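A boring kitchen is the best thing our robotics club ever had

I've helped run the after-school robotics club at Kerkorau for long enough to have strong feelings about what kids should build, and for most of that time my feelings were the same as everybody else's. Wheels! Ramps! Something that throws a ball! We'd spend the whole fall bolting things together for Festport, go and have our day of glory, and come home with a box of stripped screws and a few students who'd fallen hopelessly in love with engineering (I count myself among the happy casualties, many years back).

So when the students asked to enter the simulated household event this year, I'll admit I grumbled. No screws, no ball, no smell of hot motors. Just a kitchen on a screen and an arm to move around in it. I thought we'd lose half the club by Tuesday.

I was wrong, and I've been cheerfully wrong about it all season, and I'd like to make the case to any other club leader who is dithering the way I did.

The work goes like this. The students name their project (ours is Ukell, after an argument I missed), and then they teach a robot arm to do things that any six-year-old does without thinking. Go to the bowl. Go to the microwave. Don't knock anything over on the way. They spend whole afternoons staring straight down at a gray counter with a dish rack, a microwave and a blue bowl on it, talking about angles with more passion than I've ever heard directed at a blue bowl.
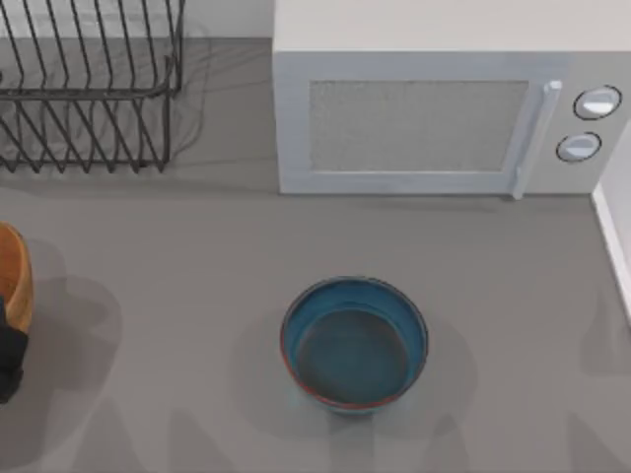

## What a small task teaches

A flashy robot lets you hide. If your ball thrower works once in front of the judges, everyone claps and you go home with a ribbon, and you never quite find out why it worked. A simulated kitchen doesn't let you off so easily, because you can run the same reach again and again and the numbers pile up whether you like them or not. Our group ran one approach 215 times before they agreed on what was wrong with it, and then they changed a single value and ran it all over again. I've taught plenty of science units on fair testing and I don't think any of them landed half as well as that did.

It has also been kinder to the quiet ones. In our old building seasons, the kids who grabbed the screwdriver first kept the screwdriver, and I'm sorry to say I let that happen more than I should have. On the screen there's room for the student who likes to watch a run slowly and say, in a very small voice, that the finger is too low near the door. The small voice gets heard, too, when she's the one who can scroll back to the moment and point.

And then there's money, which I wish weren't part of this, but it is for most clubs I know. We spent more than 500 dollars on parts in our last building year, and we still had students waiting for a turn. Our simulated kitchen runs on the school's tired lab computers. Two groups can break the same microwave on the same afternoon and both have a fresh one a second later.

## The case against me

A friend who coaches the team at Vishwakarma thinks I've gone soft. Her view is that a robot has to be touched, that a student who has never pinched a finger in a gear or chased a loose wire doesn't know what a machine is. I have a lot of sympathy for this. A simulated knob never sticks, and a simulated counter is never greasy, and I'd hate for my students to leave us thinking the world is as smooth and as pale as the one they practice in.

But I'd say back to her (and I have, at length, over a very patient lunch) that the thinking carries over better than she fears. Deciding where the arm should be before it gets near a handle is a real problem, wherever the handle happens to be. Looking at two dials, one above the other, and asking how a machine is supposed to tell which one you meant is a real problem too, and I've watched 5 students lose a snack break to it without noticing. 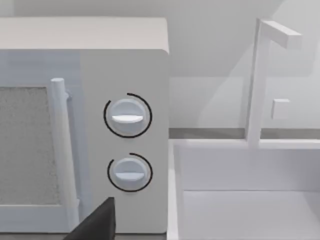
*The simulated microwave and its two dials*

We'll go back to building in the spring, I expect. The screws are still in their box and I've missed them. But I want the kitchen to stay on the schedule alongside them, and I'd ask the people who plan Festport to give the household event a proper room next year, with chairs for families and a screen big enough that a grandmother in the back row can follow what the arm is up to. Ours came along to a practice, asked why the robot didn't just use the other bowl, and started a discussion that ran right up to pickup time.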